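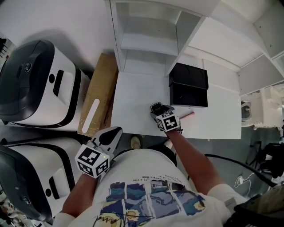
Page last changed: November 11, 2018

Section 7. Placing the Moffat open shelf on your table

Welcome back, and well done if you have come straight from Section 6 with all your panels joined! The hard part is behind you, and what is left is mostly a matter of finding the shelf a good spot and deciding what goes in front of it. Please do read to the end before you lift anything, even if you have owned one of our older Clindoveo shelves.

Your table top should be at least 1000 mm long. The shelf itself takes up 904 mm, and the little bit left over makes it much easier to get your fingers around the side panels.

1. Wipe the table top with a soft cloth and let it dry fully.
2. Ask someone to take the other end. Lift by the side panels, never by a middle divider.
3. Set the shelf down toward the back of the table, keeping the front part free for working.
4. Press lightly on each top corner. If one rocks, slide a felt pad under it.

CAUTION: Do not drag the shelf across the table. The bottom edges will mark a painted surface.

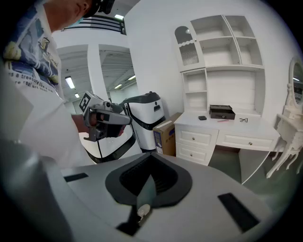 Packaging is worth hanging on to for a while, at least until you are sure you like where everything has ended up (most of us change our minds once or twice). Cardboard takes up very little floor if you stand it on end. The brown box with the blue printed panel, upright beside the desk, is a nice way to do it, and you can still get at it if you need to pack a part for return. Just leave yourself room to walk past.

5. Put your heavier things in the lower compartments first. Each compartment holds up to 10 kg.
6. Stand any lidded box on the table against the lower edge of the shelf, with its front toward you.

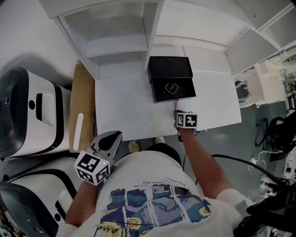
7. Open the lid all the way, slowly, and see whether it clears the shelf behind it. If it touches, bring the box forward a little and try again.

NOTE: Lamp and charger cables are best run behind the table legs and kept off the part of the floor where you stand.

If a panel has arrived scratched or a felt pad is missing, write to Fadwa Benkirane at the Kimport parts desk and give the number printed on your packing slip. Spare pads are free. Replacement panels are listed in Section 8.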